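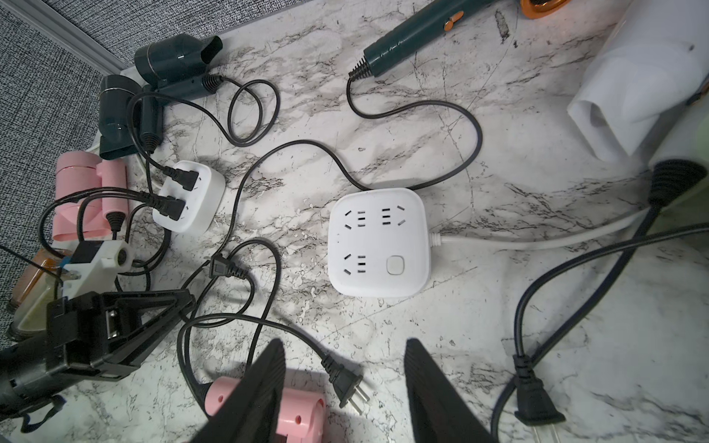

1/ The new "Best Hair Dryers of the Year" lists are out, 9 January 2023, and I'd like to register a complaint. The year is one week old. When did all this testing happen?

2/ I spent my weekend reading these things so I could buy one dryer for my sister. I came away knowing less than when I started, and with a much lower opinion of the word "tested."

3/ Start with Ellora, which ranks everything out of 10. Open the list and nothing scores below 8. Every dryer ever made is apparently between very good and perfect. If your scale starts at 8, you have a two-point scale and some decoration.

4/ The top pick is the Vostix. It got a 9 for "shine." How do you measure shine? On whose hair? Compared with what? The methods page says "our experts evaluated results over time." Which experts, and how much time? I've read longer notes on a parking ticket.
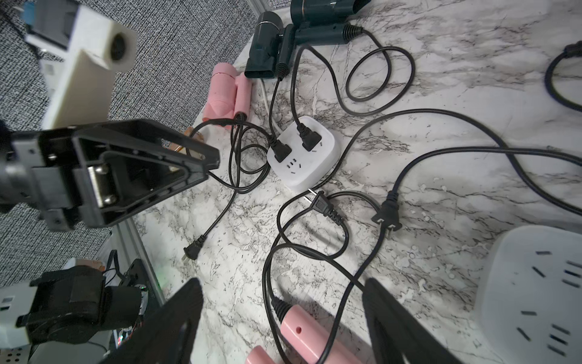 5/ Also, the Vostix was the top pick last February. Same photo, same paragraph, new year in the headline. I checked the old page in the archive. They changed "a great Valentine's gift" to "a great gift for anyone" and left the rest alone.

6/ Then there's wattage. Every list treats 2000 watts as a selling point, like horsepower. Watts tell you what it pulls out of the wall. They don't tell you how well the air moves, how loud it is, or whether you'll want to hold it up for the time it takes to dry thick hair.

7/ "Ionic." I asked Martens customer service what the ion feature does on theirs. First answer: it reduces frizz. I asked how they know. Second answer: customers report less frizz. So the customers read "less frizz" on the box and then reported it back to the box. OK.

8/ I'm willing to be wrong about ions! Maybe there's a nice little effect in there. I'd just like one list to dry the same head of hair with it switched on and switched off, and not tell the person which was which. That's an afternoon's work.

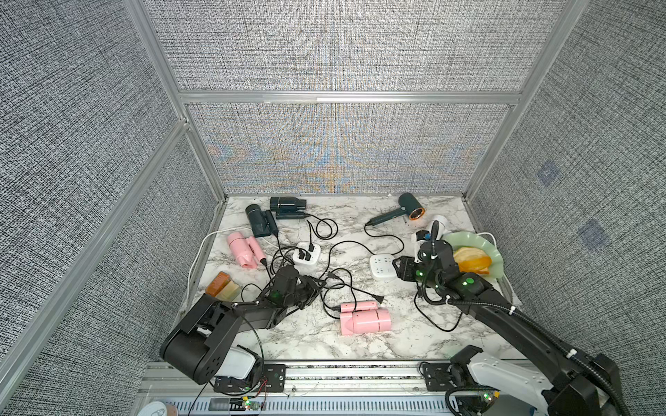

Hair dryers, power strips and cables on a marble-patterned tabletop.

9/ What I wanted to know, and couldn't find anywhere: How long is the cord? Does the cool button stay on or do you have to hold it down? Can you get the filter off without a screwdriver? Will it still work in a few years? Boring questions, no affiliate money in them I guess.

10/ About that money. Most of these pages say they "may earn a commission." Fine, people have to eat. But look at what's missing. The plain cheap dryer they sell at the hardware store in Hirnanitz isn't on any list I read. It also isn't sold through anyone who pays for clicks. Could be a coincidence.

11/ A few people have already told me to ignore the lists and read the customer reviews. Have you read the customer reviews? "Arrived quickly, have not used yet, five stars." "Wrong color, one star." There was one under the Martens that was clearly for a blender.

12/ And please don't send me the video people either. The one I watched held the dryer up, said it felt "premium," and put it down again. I don't think it was ever turned on. There was a discount code, though. 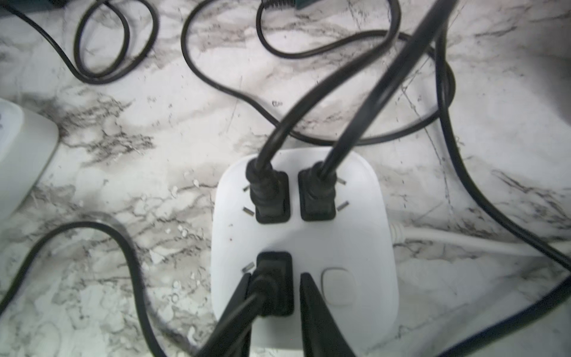

Power strip, three plugs in.

13/ While I'm at it, not one list mentioned what you plug it into. A dryer is a big load and plenty of cheap power strips shouldn't be running one, let alone one plus a heater. Read the rating on the strip. You'd think a "safety" section would get to that before "comes with a pretty pouch."

14/ So what would make me trust a list? Say who tested it and for how long. Say how many you paid for and how many showed up free. Print a bad score once in a while. Go back a year later and tell me which ones died.

15/ I bought the hardware store one. It blows hot air. My sister says it's fine and a bit loud. No score, sorry.

16/ Several replies asking about the Vostix travel version. I haven't used it. I suspect the people who ranked it haven't either, but if you own one, tell me how long the cord is.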